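ok so I've been practicing my handwriting every night since April and I have opinions. thread, I guess

1/ I'm 70 pages into a Nikolovski notebook. My grocery lists used to look like a doctor wrote them on a bus. My sister in Bromville once bought 200 grams of "leeks" that were supposed to be beets!

2/ First thing I had to unlearn was speed. I went all the way back to capitals, big ones, and made myself do the crossbar on the A last, every single time. 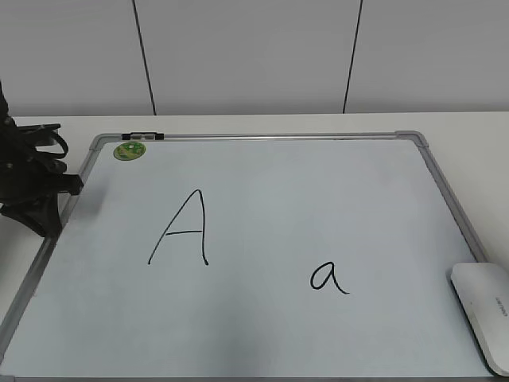 Mehrangiz Moradi replied that capitals were a waste of two months for her and I should've gone straight to lowercase joins. Maybe! But my joins were hopeless until I could draw a straight line on purpose, so I'm sticking with it.

3/ Pens. I tried the fancy Loltano one everybody at work swears by and my hand cramped after half a page. Went back to a cheap ballpoint — no regrets.

4/ Size matters more than I thought. Big letters come from the shoulder, small ones from the fingers, and I'd only ever used my fingers (and squeezed way too hard, ask my knuckles).
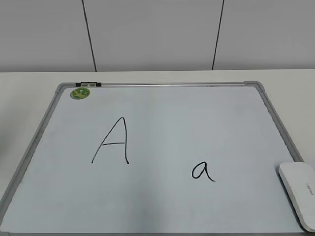
Capital A in black marker, low crossbar.

5/ Still bad: lowercase r, anything with a double t, and my own signature, which has gotten worse somehow??

6/ Goal for the new notebook is 100 pages, plus holiday cards by hand. I've got 12 done and my aunt could read hers over the phone to me without stopping once. More when I get to the letter g, I'm scared of it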